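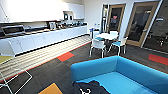

January 5, 2024
By Adelmo Cirillo

Minutes of the Vivwood Workshop, Evening Session

1. The session opened beside the kitchen at 6. Caputo, the builder of record, reported that the arm, entered in the register as Roteo, had completed 53 trials since November. Two had been accepted.

2. The member from Zosgate moved that the arm be retired. Caputo asked that it first be given the blue-gray panel. The request was granted. Those present observed the finger at the recessed pocket and refrained from speaking.

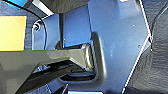
3. The member from Zosgate asked what the arm was waiting for. Caputo replied that it had been given no instruction to wait. The reply was entered at his request.

4. The motion to retire was withdrawn. It was resolved that the lights be left on overnight, and that Caputo be permitted to stay with them.

Last updated by the clerk at 3 in the morning, Caputo still present.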